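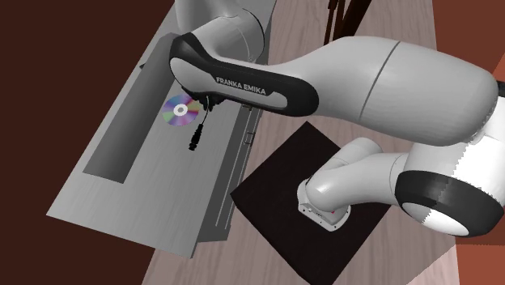
Please Let Me Clap at the Wrong Time

4 March 2022

I went back to live theater in February, my first play since everything shut down, and I cried before anybody spoke a line. The lights went down, some guy behind me unwrapped a cough drop, and I was a goner!

The play was a new two-hander at the Dotby, a house with 66 seats and terrible legroom (I'm tall, I complain). I counted 47 of us that night, which felt like a crowd. And I loved it, mostly. What I didn't love was the shushing.

A woman near the front laughed out loud at a joke. It was a good joke! Somebody turned around and glared at her, and she didn't make another sound until the bows. I watched her shoulders the whole first act. 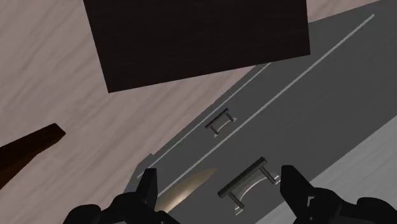

I'm 51, so I've had plenty of years to learn the rules, and I still think most of them are silly. Phones off, sure. Don't talk over the actors, fine. But laughing too loud? Gasping? Clapping after a speech that deserved it? Those are the reasons I leave my couch. If I wanted quiet I'd stay home with a script and a sandwich.

The Sornico, across town, prints a line in its programs telling people to react however they like, and the room feels different. Looser, warmer, a bit rowdy by the second act. Their tickets cost more than the Dotby's and the coffee is worse, and I keep going anyway.

So I'd like to see that line in every program in town. And if you were the lady who laughed, come sit by me next time. I snort.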